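Drendside Clothing Swap - Minutes of the Planning Meeting

Monday, March 3, 2025
By Bernadette Heffernan

Started at 7:05 in the upstairs room at Hegarty Hall. Fiorella Mancuso in the chair. Minutes of the last meeting approved with one spelling fixed.

1. How the November swap went
Wonderful turnout! 135 people came through the door and we took in around 700 pieces, our best ever. The kids' coats went in the first half hour - we could have used twice as many. Leftovers went to the Prurnton shelter, who sent a lovely card (passed around).

2. Money
Balance stands at $3760. Agreed to spend up to $200 on hangers and two more rolling racks. Fiorella will get prices from Leker.

3. Mending corner
Lots of excitement about this one. Bernadette proposed a longer session, with darning in the morning and zippers after lunch. Agreed. We need two more sewing machines on loan and somebody patient with buttonholes.

4. Sorting
Long talk about whether to sort by size or by type. Size won, seven votes to four. T-shirts get their own tables this time, adults and kids apart. Stained items go straight to the rag bag, and the rag bag goes to the garage on Hegarty Street.

5. Any other business
The sign by the parking lot is still missing a leg. Fiorella has a spare and will bring it over. Tea urn to be descaled before the next swap.

Closed at 8:40. Next meeting same room, date to follow by email.

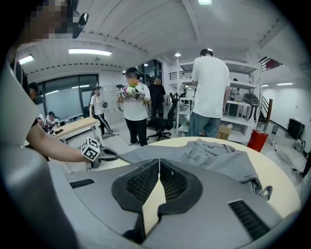

Gray garment, apparently a T-shirt, on a round table.

Recent items
Swap day rules, updated
Mending corner: what to bring
Minutes of the November meeting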